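Print this page
E-mail this page

4. Evaluation of the Wimero hand-held kit

4.1 Purpose and terms of the review

The Wimero kit is offered by Khúc as a complete package for recording demonstrations of two-handed work. It is supplied with a pair of hand-held grippers, their cables, the recording software and a one-year support agreement. The review reported in this section was carried out at the Grollarport site under the Miner programme, which had asked whether the kit could be used by staff with no background in robotics. The supplier had no part in the choice of tasks and saw the results only after the trials had closed.

Work was organised at numbered stations, each with a single table. The task set comprised 13 household and packing tasks, of which the opening and closing of hinged food containers was the most demanding. Containers of this type are light and slide easily when pushed from one side. The operator must therefore steady the tray with one gripper while the other attends to the lid, and the two hands have to be brought in from opposite sides (Figure 4).

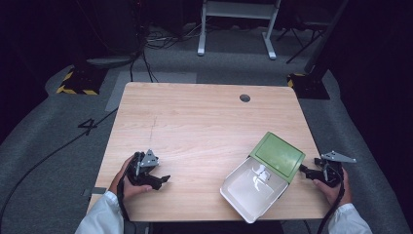 Figure 4. Container task at a numbered station, with one gripper held in each hand.

A recording was accepted when both grippers had been tracked from start to finish and the task had been completed without the operator touching the object directly. Of the 1,354 recordings made during the review, 1,326 met this standard. The remainder were kept apart and were not used in any later stage of the work. Most were lost through short breaks in tracking - usually when an operator leaned too far over the table - and a smaller number through software faults which the supplier has since been told of.

4.2 Comfort and ease of use

Eleven operators took part. All were able to make an accepted recording on their first day, and the printed guide was judged to be clear, although the chapter on calibration assumes more knowledge than the rest. Several operators reported tired wrists towards the end of longer sessions. The review team accordingly shortened the sessions and would advise other users to do the same.

The cables drew the most comment. They did not prevent any task from being finished, but operators found that they had to plan their movements with the cables in mind, above all when turning a gripper over. Khúc offers a longer set at extra cost. This was not tested.

4.3 Support

Requests for help were answered within one working day in every case but two. The replacement of a worn jaw took longer than the agreement allows, and the part arrived without fitting instructions. A revised agreement dated 9 August 2023 now covers spare parts more fully - its terms are set out in Section 6, together with the costs of renewal.

Print this page
E-mail this page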